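Home | Course Outline | Handouts | Reading | Contact

Household Skills 2 – Handout: Hanging Small Laundry on a Clip Rack

Instructor: Agustina Pereyra
Practice room: 213

Bring this sheet to the practice session in May. Read it before you come. The washing part of the unit is covered in the earlier handout and is not repeated.

1. What counts as small laundry

Socks, underwear, baby clothes, washcloths, dish towels, gloves, knitted hats. Anything that would take up a full stretch of line for very little cloth. Shirts and pants go on regular hangers. Sheets go on the line or over a door.

2. Parts of the rack

You should know these words for the written work.

Handle – the large hook at the top. It goes over a rod, a shower rail or a line.
Bar – the part the clips hang from. Some racks have one bar, others have a round or square frame.
Loop – the small U shape under the bar. Each clip hangs from its own loop, so a broken clip can be taken off and replaced.
Clip – the part that holds the cloth. It may be wood, plastic or metal.
Tip – the end of the jaw. On many metal clips it is covered with plastic so that bare metal does not press on the fabric.

3. Clips and cloth 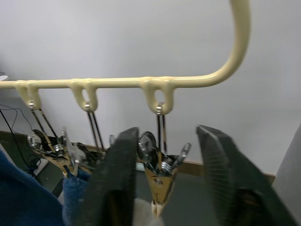

Cream plastic bar and loops, metal clips

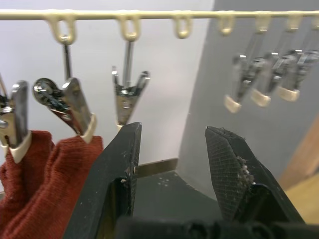 Do I have to use two clips for every item?
Use one for a sock or a baby mitten. Use two for anything wider than your hand, and put them close to the corners so the top edge stays fairly straight.

4. Hanging order

Hang the rack up first, at about chest height if you can, and load it there. Loading it on a table and then lifting it tangles the clips.

Start at the two ends and work toward the middle. Put items of similar weight across from each other. If the handle leans, move one heavy piece before adding more.

Shake each item once before clipping it. Squeeze the clip fully open, slide the edge of the cloth in and let go. Do not drag the cloth into a half-open clip – this pulls threads, especially on knits.

Socks hang from the cuff in this course. Wenceslao Cisternas teaches them from the toe in the evening section, and either way is accepted in the practical.

Knitted pieces need more care. Press the water out in a dry towel first. A heavy wet knit will stretch between the clips and keep the shape when it dries. Large sweaters should dry flat and never go on this kind of rack.

5. Weight

For practice, no single item should be over 300 grams wet. Weigh it on the kitchen scale if you are not sure. Racks differ, so check the label on your own at home.

6. Taking laundry down

Feel the seams and cuffs, not the middle of the cloth. Open each clip with one hand and hold the item with the other. Pulling things straight off the clips bends the loops over time.

Wipe the clip tips with a damp cloth every few weeks. Throw out any clip with rust on it.

7. Practice task

Work in groups of 4. Each group hangs one mixed load, then trades places with another group and checks their rack for balance and spacing. Write down two changes you would make. Hand the sheet to Amancay Lagos before you leave.

Related handouts
Sorting by Fabric and Color
Hand Washing Knits
Folding Towels and Sheets
Removing Lint
Ironing Basics

Questions: see Elba Acuña, Household Skills office | Back to top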